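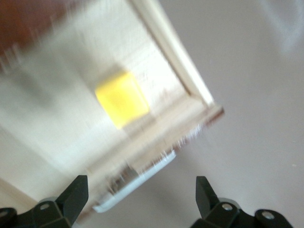 Janaka Pathirana writes that the Elteo keyboard stand held a full-size stage piano through a season of rehearsals in Padadville and did not need retightening. Comments of this kind are welcome and are passed on to the maker.

## Elteo Folding Keyboard Stand

The Elteo is a double-braced X-style stand for digital pianos and synthesizers with 61 to 88 keys. It folds flat for storage and ships fully assembled.

- **Height positions:** seven
- **Maximum load:** 67 kg
- **Finish:** matte black
- **Item number:** 389

The second tier (Kulliner bracket, sold separately) fits all Elteo stands made after January. It may not be used with the older Sheikh single-brace model.

Schools and churches ordering 20 or more stands should request a written quote before placing the order. Replacement end caps and locking pins are stocked at the Padadville warehouse.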